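The Case for One Lid Diameter

Every household I have measured stores its plastic food containers by accident. The containers arrive with takeout, with a sour cream purchase, with a relative who doesn't want hers back, and they are admitted without inspection. The result is a population of vessels with incompatible closures, kept in one cabinet and searched by hand several times a day. My argument is that the kitchen should standardize on a single lid diameter and discard everything else, including containers that are in perfectly good condition.

The usual objection is capacity. People believe they need many sizes because they store many quantities. This confuses diameter with volume. A round tub can be made shallow, medium or deep on the same rim, and restaurant supply has worked this way for a long time. A line cook reaches for a lid without looking. The home cook, who handles far fewer containers, tests three lids before one snaps, then uses foil.

I began keeping track after a Wednesday spent helping Rosângela Amaral clear the kitchen of a rental in Plosdale. She had estimated 20 minutes for the container cabinet. It took most of the morning. There were over 200 pieces in it, counting lids and bodies separately, and when we had paired everything that would pair, 11 lids remained that fit nothing in the house. Several had been washed and put back for years, to judge by how cloudy they were. Rosângela wanted to keep them in case the bodies turned up. I have heard this from otherwise rational people in every kitchen where the subject has come up.

The orphan lid is the predictable output of a mixed system. When a body cracks or goes to a neighbor full of soup, its lid loses its function but keeps its appearance. It still looks like a usable object. In a single-diameter system the loss of one body leaves a spare lid, and a spare lid has value. The same event produces waste in one cabinet and inventory in the other.

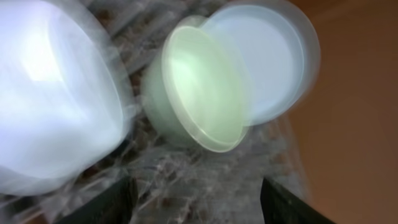

Color coding is often proposed as a cheaper remedy, and it deserves a fair hearing. The Luvska sets do it with tinted lids, one tint per size, and the Nundard line puts a matching band around the body. Both work when new. Both fail at the second purchase, when the manufacturer has changed the tint or the buyer has changed manufacturers. A pale tint is also a poor signal under warm cabinet lighting, where two neighboring shades become difficult to separate. Diameter can be checked by touch and doesn't drift between production runs – provided one stays with a single rim profile.

Rim profile is the detail most people miss. Two lids can share a nominal diameter and still refuse each other's tubs. Some lids snap over the outside of the rim. Others seat in a groove. A lid with the wrong profile will often sit in place convincingly and release when the container is lifted. Before committing, buy one tub and one spare lid from separate packages, fill the tub with water, close it and invert it over the sink. Repeat after ten trips through the dishwasher. If it leaks, that line is disqualified regardless of price.

Oyelaran, the supply store where I buy mine, sells lids in sleeves apart from the bodies. I regard this as the single most useful property a container line can have. A boxed set with equal numbers of each assumes that the two wear out at the same rate. In my kitchen the lids go first, usually by splitting at the tab.

There are real costs. Round containers waste the corners of a refrigerator shelf, and a square system on one footprint would pack better. I still prefer round, as a round lid has no wrong orientation and its rim cleans with one pass of the sponge. A household with a narrow refrigerator could reasonably decide the other way. The principle survives the change of shape.

Large volumes are the other exception. Stock, brined vegetables and dry rice need vessels that no ordinary tub will replace. These should be kept on a different shelf, with their lids on, and never mixed into the general stack. I allow myself four.

The remaining difficulty is disposal. Clean, sound plastic is hard to throw out, and much of it isn't accepted for curbside recycling. I have moved some of mine to the garage for screws and paint brushes. The rest went into a bag in September, and the bag is still in the hall closet.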